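3.2 Participants and wearing diaries

Adults with alopecia areata, totalis or universalis were recruited through dermatology outpatient lists at two sites, Tarkaven and Linditz, and through a mailing list kept by the Drurkonon patient network. Of the 549 people who returned the screening form, 358 met the criteria and completed the baseline questionnaire. Exclusions were mostly for hair loss following chemotherapy, which was outside the scope of the study, or for onset within the previous six months.

Each participant kept a wearing diary for three weeks. Entries recorded whether a wig, scarf, hat or no covering was worn in each of four settings: at home alone, at home with others, at work or study, and in public. Reasons for any change during the day were entered as free text. Diaries were completed on paper or by phone according to preference, and the two formats were pooled after checks showed no difference in the rate of missing entries.

Free-text entries were coded independently by two raters using the Hoarau scheme, modified to separate physical discomfort (heat, slippage, itching at the band) from social discomfort (anticipated questions, staring, unwanted sympathy). Disagreements were settled by discussion. The entries were dominated by ordinary domestic activity. Cooking, eating and clearing up were the occasions on which coverings were most often taken off, and they are therefore treated as a single category, household tasks, in the analysis that follows.

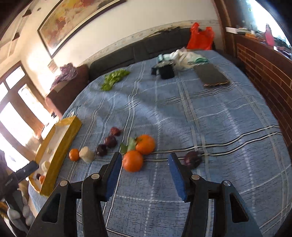 Figure 2. Oranges on a plaid cloth.

Removal during household tasks was more common among participants who had lived with hair loss since adolescence than among those with adult onset. The difference remained after adjustment for age and household size. It was weaker in the public setting, where wearing patterns in the two groups were similar and where the decision to go uncovered was usually described as planned in advance.

Disclosure online was recorded separately. Participants who had posted an uncovered photograph of themselves were asked who could see it and whether they had worn a covering less often afterwards. Because the question relied on recall, responses are reported descriptively and were not entered in the regression models. Several participants noted that they had posted such a photograph and continued to wear a wig at work, so posting was not used as a proxy for uncovered wear in other settings.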